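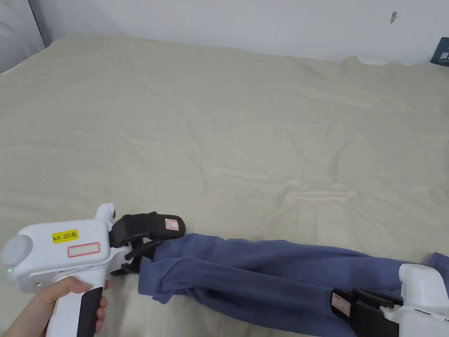
Garment handling with a pair of hand-held grippers, bedroom station.

Planning for the Second Equipment Purchase

Posted by Sorcha Imrie on March 15, 2021

The equipment plan for the household manipulation work has now been revised, and I have been asked by several readers to set out how the figures were reached. The first plan was prepared in December and was written mainly from supplier quotations. The present version draws on the work itself, and the differences between the two are large enough to deserve a full account.

The December plan placed nearly all of the money in a single line for grippers. Supporting items were grouped under "sundries" and given whatever remained. That arrangement looked tidy on paper and proved difficult to defend when the first orders were placed. Jaws, grip strips, labels, storage cases and replacement fasteners all had to be found from the same small sum, and by the end of the first quarter it was spent.

What a Pair of Grippers Requires

Our work with clothing and bedding is done with both hands, so the unit of purchase is the pair. A quotation for a single gripper is of limited use to us. Drummond and Pedidov were both asked to quote again on that basis, with spare fingers priced separately, and both did so promptly. The lower of the two quotations came to $2,747 for a matched pair, including one set of spare fingers and a carrying case. Shipping is additional.

I would encourage anyone preparing a similar budget to ask the following before comparing prices:

Are the fingers sold individually or only as a set?
Can worn parts be fitted on site, or must the unit be returned?
What is the lead time on a replacement, in writing?
Does the warranty cover units used by more than one operator?

The last question delayed us by more than a week. One supplier's standard terms assumed a single named user, and our sessions are shared among several people. The terms were amended at no charge once the matter was raised, but the amendment had to be approved before an order number could be issued.

Labeling has been moved to its own line. Each kit carries a number and a mark for left or right, and the register is kept by kit number. A missing label means that a repair cannot be charged to the correct unit, and the cost of proper printed labels is very small compared with the time spent settling such questions afterward.

The Room as Equipment

The December plan made no provision at all for the room. It was assumed that furnished space would be available and that furnishings were somebody else's expense. The bed is, however, the working surface for a good part of the clothing tasks, and it should be costed as one. Sheets crease and wear. Garments are stretched and folded many times over and must be replaced on a schedule. Signs and wall marks need to be renewed. 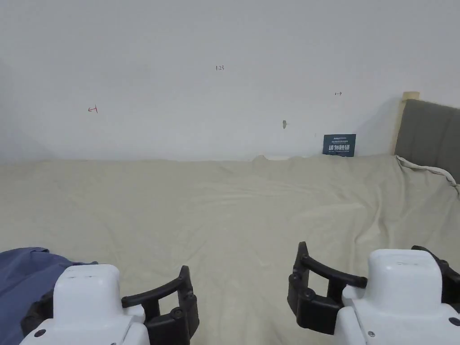 Allocation for the Coming Period

The revised plan provides for three matched pairs, of which two will be in regular use and one held in reserve. A further $400 is set aside for linens and garments, to be drawn down as needed. Plain cotton in light colors is preferred for sheets. Garments should cover a range of sizes and weights, and secondhand items are acceptable if laundered.

Sendbridge will continue to handle scheduling and the equipment register under the existing agreement. I had considered moving the register to Plirnano, whose system is better suited to tracking small parts, but the transfer would fall in the middle of the current work and the savings would not appear until next year. The question will be reopened at renewal.

Two matters remain unsettled. The first is whether spare fingers should be held at each station or centrally. The second is the treatment of shipping, which Drummond bills separately and Pedidov includes in the unit price, making the two quotations awkward to enter on one sheet. I have entered both with shipping shown apart and will correct the totals when the final invoices arrive.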